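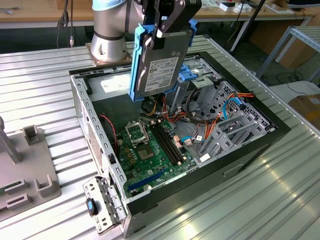
4.2 Age and condition of returned desktop computers

The second group of items was made up of desktop computers handed in at the Lincombe and Flellby collection points between March and July. Both points accept equipment from households and small offices. The sample held 101 computers. Laptops, tablets and all-in-one machines were recorded separately and are treated in Section 4.3.

Each owner was asked when the computer had been bought and when it had last been used. Where the owner did not know, the year was read from the date code on the power supply. Of the 101 machines, 30 had not been switched on for more than two years before they were handed in. Most of these had been kept in a closet or a basement. Owners gave two main reasons for the delay: they did not know where to take the computer, or they were worried about the files on it.

The second reason came up more often than we had expected. In 23 cases the owner had already taken the storage drive out, and the rest of the machine was complete. A desktop without a drive can still be resold, but the Flellby shop prices it lower and it tends to stay on the shelf longer. Owners who had been offered a signed erasure form at the counter were more willing to leave the drive in place (see also Tkachuk and Moroz, on phone returns in Chornovol).

Figure 4. Hard disk drive in a blue plastic caddy and an open desktop tower case.

Drive mounting also affected how long a machine took to sort. Drives held in plastic caddies could be removed without tools, while drives fixed with screws on both sides often meant taking off a second panel. Staff at Lincombe noted this on the intake sheet from April on - the earlier sheets had no line for it, so the first month is left out of the comparison.

Weight was recorded for all machines, with and without the side panel. The scale at Flellby was replaced in May, and the readings from before that date were corrected using the method in Wikström and Skoryk.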